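Trova Hand Tool - User Guide
Section 6. Preparing a demonstration for visitors

Use this section when you show the tool at an open day or during a customer visit. It supposes that you finished the calibration in Section 4. The text was revised after the Stomton open day of July 15, 2025.

6.1 Preparing the bench

1. Choose one object for the visitors to grasp. A plastic bottle with a screw cap is a good choice, standing upright.
2. Place the bottle near the middle of the bench, where the fingers can come to it from both sides.
3. Move boxes and cables away from the path of the hand. The normal things of a workshop may stay behind the bottle.
4. Start the Dogar recorder and wait until the status line shows READY.
5. Bring the open fingers low, one on each side of the bottle, with the ribbed pads turned to it.

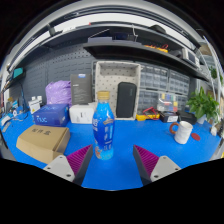 Guilan Duan asks that the visitor is told to stop at this point and take one breath, as most of the bad recordings at Stomton began with a hurried hand.

Note: The recorder accepts 300 seconds in one session. After this time it closes the file by itself and you must begin again from step 4.

6.2 Making the grasp

6. Close the fingers slowly, until both pads press on the lower body of the bottle.
7. Keep the wrist straight and do not squeeze more than necessary.
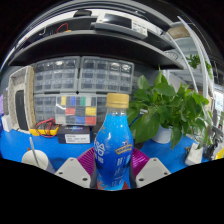 Could we let the visitors lift it immediately, one reader of the April edition wrote, because the waiting feels long for children? You may do so, but first set "Hold time" to zero in the Brusov panel. Otherwise the lift is marked as an error.

8. Lift the bottle a little, put it back on the same place and open the fingers.
9. Press STOP before the next visitor takes the tool.

CAUTION: Check that the cap is closed before each turn. Liquid must not enter the finger joints.

CAUTION: Visitors under 13 may hold the tool only together with an adult.

If the panel shows code 83, the pads are not seated well - see Section 8. Code 84 means that the recorder disk is full.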